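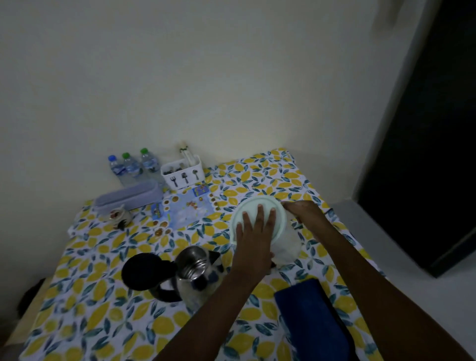 Mint-green lid held down on a wrapped container, lemon tablecloth.

LUTORINE MAGNETOMETER - INSTRUMENT WORKING GROUP
Minutes of the February meeting

Present: Francine Beaulieu (chair), Wen-hsiung Cheung, Tyson Fraser, Tyson Gill (minutes)
Apologies: Sheldon Lapointe (written report received)

1. Minutes of the previous meeting
Accepted with one correction. Under item 4, "inboard sensor" should read "outboard sensor" in both places.

2. Actions carried over
2.1 Fraser to send the revised boom hinge drawing to Herstead. Done. Herstead has asked for a wider tolerance on the pin bore and Fraser has agreed to it.
2.2 Cheung to reissue the harness pinout. Open. The connector on the electronics box side changed again after the last layout review. New version to go out before the harness is cut.
2.3 Lapointe to confirm the grounding scheme with the spacecraft team. Done, see item 4.

3. Thermal vacuum test
Cheung reported on the test of the engineering model in the Cisneros chamber. The unit completed 3 of the planned cycles with the sensor head powered. The fourth was stopped during the cold soak when a thermocouple on the mounting plate read open circuit. The instrument itself stayed within limits, and housekeeping data were recorded without gaps up to the stop.

The group discussed whether the fourth cycle has to be repeated. Beaulieu's view was that the test plan is written in terms of completed cycles and a waiver would take longer than the cycle. Fraser noted that the chamber is booked by Oveo for most of the coming period. Agreed to repeat the cycle in the first open slot, with a second thermocouple fitted next to the one that failed.

Gill asked for the offset drift to be plotted against sensor temperature as well as plate temperature. The two differ during the ramps, and the last report used plate temperature only.

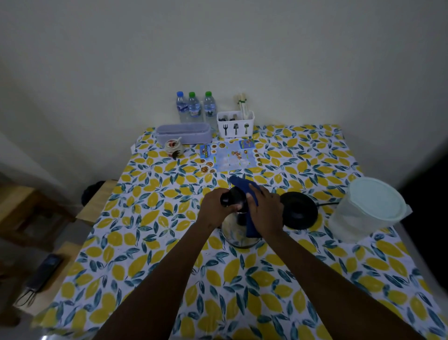

The plot will cover all completed cycles and will be filed with the raw data. Cheung will use the existing script, with the smoothing turned off.

4. Magnetic cleanliness
Lapointe's report was taken as read. The single-point ground is accepted by the spacecraft team. The parts screening list now stands at 81 items, excluding fasteners. Two relays on the power board are above the limit and will be swapped or mounted as an opposed pair - Lapointe prefers the pair, as the board layout allows it.

5. Calibration
Fraser has drafted the coil facility procedure. Each axis is stepped through the full range with 200 samples per step. Beaulieu questioned the settling time after each step, which the draft leaves to the operator. A fixed value will be added.

6. Flight software
The event buffer has been raised to 3,000 records. No change to the telemetry format. Gill to update the interface document.

7. Actions
Cheung - repeat cycle four; drift plots; harness pinout
Fraser - settling time in the coil procedure; chamber booking with Cisneros
Lapointe - relay proposal in writing
Gill - interface document

8. Other business
None. The next meeting will be called once the chamber slot is known.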